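Home About the lab Visits News Jobs Contact

Call for participants: open day try-out sessions, Sarkdale Robotics Workshop

We are looking for 27 people to take part in our open day on 2024-10-05. You will sit with one of our operators, guide a pair of robot arms through a simple tabletop job, and tell us how it went. You don't need any experience with robots or computers.

The work is done at a wooden table with everyday things on it, the kind of items found on a school desk. Packing a pencil case is one of the jobs on the list.

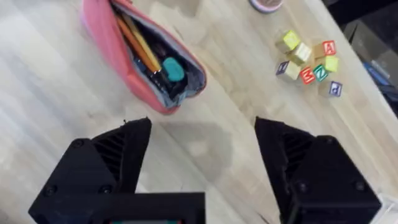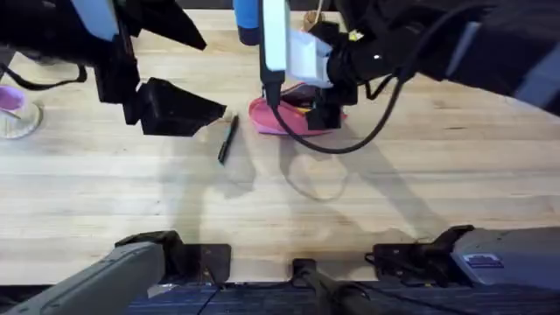

The tabletop station, in a view between the gripper fingers and a wider view with both arms.

What you will do

Each session lasts 70 minutes. It starts with a short safety talk and a demonstration by Parveen Rind, who runs the station. After that you take the controls. One person operates and one watches, and then you trade places. You will be asked to pick up small items, put them into a soft container and set them down again. Dropping things is fine. The operator resets the table between turns.

The last part is a conversation. We want to know which movements felt natural, which ones were tiring, and what you would expect a machine like this to be able to do. Please be blunt. Notes from the sessions go to the team working on Mosska, our control software, and some of them will be used in planning the November demonstrations.

Who can take part

– Anyone aged 18 or over
– You need to be able to sit at a table and use both hands for short periods. If this is a problem, write to us anyway – we have one station that can be run with a single hand.
– People who work in packing, sewing, kitchens, repair shops or classrooms are especially welcome
– Staff of Hedel and Rangel, who supply some of our equipment, can visit on the day but can't sign up for a session

You can come alone or with a friend. Groups of more than two will be split up. Children may watch the demonstrations with an adult, but they can't operate the arms.

Time, place and payment

Doors open at 11. Sessions run through the afternoon in the main workshop, on the ground floor. Parking is behind the building and the side door has a ramp. Participants receive a gift card at the end of the session and lunch if they are booked before 2 p.m. We can't cover travel.

Please wear sleeves that fit close at the wrist, and leave bracelets and long necklaces at home. Lockers are available.

We record sound during the conversation part. You will get a consent form by email before the day. If you would prefer not to be recorded, tell us on the form and a staff member will take written notes.

How to sign up

Send a short message to Gemma Lo Presti through the contact page with your name, your age, the kind of work you do and whether you prefer an early or late session. Places are given in the order messages come in. When the sessions are full we keep a waiting list, and people on it will be asked first for November.

Related

Visiting the workshop: directions and access
Session operator, part time (2 positions)
School visits: dates for November
Mosska control software: notes from the spring demonstrations
How we use recordings from participants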